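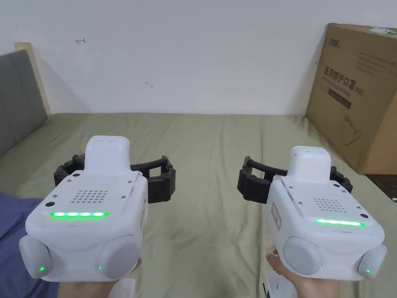 Draps en lin lavé ou percale de coton : lequel tient vraiment dix ans ?

Forum Maison > Linge et textile > Literie
Page 1 sur 1

mirabelle_54
Membre

Bonjour à tous,
Je dois remplacer deux parures de lit en 160 x 200. Les anciennes étaient en coton bas de gamme et elles ont percé au niveau des épaules au bout de trois ans. J'hésite entre du lin lavé et une bonne percale. On me dit partout que le lin dure plus longtemps, mais le prix est presque le double. Le matelas fait 28 cm d'épaisseur, donc il me faut un drap-housse avec un bonnet assez profond. Couleur : vert sauge ou écru, je n'ai pas encore choisi.
Vos retours après plusieurs années d'usage m'intéressent, pas les avis après deux nuits.

t.gashaw
Membre

J'ai du lin lavé depuis 11 ans. Deux housses de couette et quatre taies, achetées en même temps. Les housses sont toujours en service. Les taies ont été remplacées une fois, elles s'usent plus vite à cause du frottement et des lavages plus fréquents.
Lavage à 40 degrés, essorage à 800 tours, séchage sur fil. Jamais de sèche-linge. Jamais d'assouplissant non plus.
Pour le drap-housse c'est différent. Le mien a lâché à la sixième année, à la couture de l'élastique. Le tissu était encore bon, je l'ai recoupé pour en faire des sacs à pain.
Tiruwork

Pommier-du-bas
Membre

Percale sans hésiter. Le lin, on en fait une religion, mais il gratte les premiers mois et il est froissé en permanence. Ma percale a neuf ans, elle est lisse, elle sèche en une demi-journée et je la passe à 60 quand il y a des malades à la maison. Essayez de laver du lin teint à 60 toutes les semaines, vous verrez la couleur.

mirabelle_54
Membre

Merci pour les deux réponses. Pommier-du-bas, c'est une percale de combien de fils ? On me propose du 80 fils/cm² et je ne sais pas si c'est bien.

Pommier-du-bas
Membre

80 fils au cm², oui, c'est correct. Je ne descendrais pas en dessous de 70. Au-dessus de 120 on paie surtout l'étiquette. Regardez plutôt si c'est du coton peigné longues fibres, ça compte davantage pour la solidité.

Oranuch N.
Membre

Bonsoir. J'ai tenu un petit atelier de retouches pendant 12 ans et j'ai réparé beaucoup de draps. Quelques remarques.
Un drap s'use d'abord là où il frotte : épaules, talons, coins tendus. La matière joue, mais la tension du drap-housse joue autant. Un bonnet de 25 cm sur un matelas de 28, ça tire sur les angles toutes les nuits et à chaque lavage. Avec 28 cm, prenez un bonnet de 32 au minimum, à cause du retrait.
Le lin supporte mal d'être plié toujours au même endroit. J'ai vu des draps de lin très anciens coupés net sur le pli de l'armoire alors que le reste était intact. Il suffit de changer le pliage de temps en temps.
La percale se répare mieux. Une pièce au centre se voit peu et ne se sent presque pas.
Oranuch Nakpan

kerlann
Membre

Pas d'accord sur la réparation. Une reprise sur du lin tient très bien si on prend un fil de lin fin et qu'on ne serre pas. C'est sur la percale usée que ça tire et que ça se déchire à côté.

Oranuch N.
Membre

Sur un accroc, vous avez raison. Je parlais d'une zone usée, où il faut poser une pièce. Une reprise à la main sur vingt centimètres, peu de gens la feront.

kerlann
Membre

Vu comme ça, d'accord.

lessive_et_cie
Membre

Quelqu'un connaît la marque Lernum ? Ils font un drap-housse en lin à 116 euros en 160 x 200, bonnet de 35. Je trouve ça cher mais la profondeur est rare.

t.gashaw
Membre

J'ai une taie de chez eux, reçue en cadeau. Tissu épais, coutures rabattues, rien à redire. Par contre le vert sauge a viré un peu au gris, côté fenêtre. Le drap-housse, je ne l'ai pas essayé.

Pommier-du-bas
Membre

116 euros pour un seul drap-housse. À ce prix j'ai la parure complète en percale et il me reste de quoi acheter la lessive. Et si l'élastique lâche à six ans comme celui de t.gashaw, ça fait cher l'année.

t.gashaw
Membre

L'élastique, ça se change. Je ne l'ai pas fait par paresse. Il faut découdre le tunnel sur quelques centimètres, tirer l'ancien et passer le nouveau à l'épingle. Une soirée de travail.

mirabelle_54
Membre

Je crois que je vais faire moitié-moitié : drap-housse en percale avec un bonnet de 32 et housse de couette en lin. Est-ce que le mélange des deux matières pose un problème au toucher ou au lavage ?

Oranuch N.
Membre

Aucun problème. Lavez-les séparément les trois premières fois si le lin est teint, ensuite tout ensemble à 40. Ne remplissez pas le tambour à plus des deux tiers, une housse de lin mouillée pèse lourd et elle froisse tout le reste.

kerlann
Membre

Et fermez la housse avant de la laver, sinon vous retrouverez les taies en boule à l'intérieur.

mirabelle_54
Membre

C'est noté. J'attends les soldes pour la housse et je prends le drap-housse en février, en écru finalement. Je reviendrai donner des nouvelles après quelques lavages.

Répondre à ce sujet | S'abonner | Retour à Literie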